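Open Day Report: Robot Arms at the Arnholm Lab
Kieran Bickerstaff, Intro to Automation, group project (with Hajar Tawfik and Shaimaa Nasr)
2024-01-24
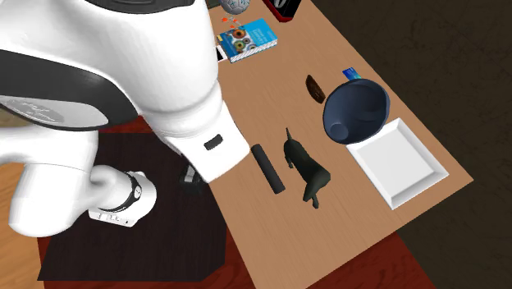 Fig. 1. Simulated table task, arm at left, bowl and tray at the far right of the table.

14 shares | 3 comments

1. Why we went

Our class had to pick one site visit and write it up. We picked the open day at Arnholm because it was close and free, and because Hajar wanted to see the simulation side. Most of us had only seen arms on videos. Report is due this week so some parts are short, sorry Ms. Macedo.

2. What the day was like

Doors at ten. Sign-in, badge, a short safety talk (stay behind the yellow line, no bags on the floor). Then they split everybody into groups. Ours had Nisreen Hattar as guide. She works on the software that runs the practice tasks, which they call Pumitz. She talks fast and I was writing on my knee so my notes are patchy.

Three stops:
- real arm, behind a fence
- simulation room
- parts room, mostly cables and spare fingers

The parts room was the shortest and I have almost nothing on it. Shaimaa took notes there but left her notebook on the bus.

3. Simulation room

Best part of the day. Two big screens and rows of chairs. Everything on screen is computer made, arm included. Nisreen said they try things there first so they don't bang up the real one.

The scene in Fig. 1 is a sorting kind of setup. Light wood table, a bunch of stuff with nothing in common. A ball, a thick blue book, a big bowl tipped over on its side, a white tray with nothing in it, a dark dog figurine also lying on its side. Plus a plain charcoal cylinder which Hajar kept calling "the hot dog".

Why the mix? We asked. Answer was shape. A ball rolls, a book is flat and heavy, a bowl has a rim you can pinch, and the dog has thin legs and a tail that are awful to grab. If the software only ever saw boxes it would be good at boxes. The list of objects is shuffled for each run and so is where they land, so some end up in bad spots on purpose. The bowl and tray being so close together is a good example of a bad spot I think. You would have to go for the bowl without shoving the tray.

Numbers from the slide (copied quick, Hajar checked them against hers):
- 2,995 runs in the current batch
- 1,459 of those counted as done
- a run stops at 100 seconds no matter what

So a bit under half. Kieran (me) thought that was low. Nisreen said low is fine at this stage, the batch has the hard layouts in it and they want to see were it fails. She did not have the failures broken down by object, which we would of liked for the report.

4. The real arm

Loud room. The arm itself is quiet, the fans are not. They ran one pick while we watched: foam block, up, over, down. Then the same again, slower. A kid in another group asked if it could throw the block and the answer was no.

Someone asked how well the screen version matches the real one. Short answer, motion matches well and touching things doesn't. Grip is the hard part. Soft things are the worst - they squash on the real arm and the computer version treats them as stiff.

5. What we learned

- Simulated doesn't mean easy. Over half the runs in that batch didn't finish.
- Layout matters as much as the object does.
- Lighting and table color get changed between runs too. Didn't know that before.
- A time limit changes what counts as a fail. A run that would finish at 101 seconds is a fail. Shaimaa thinks this is unfair, I think you have to stop somewhere.

6. Problems with this report

Only one figure. The handout had more layouts but it was black and white and scanned badly. We also don't have the model name of the arm, I wrote it down and can't read it. Hajar emailed to ask, no reply yet.

If we went again: sit nearer the front, bring a clipboard, ask about the failures first and not in the last five minutes.

Thanks to Nisreen Hattar for the tour and to Dalva Macedo for signing the bus form.

Related
Fladness Bridge Contest: Team Results
Line Follower Build Log, Part 2
Field Trip Forms for January

This site uses cookies to remember your settings. Accept | Manage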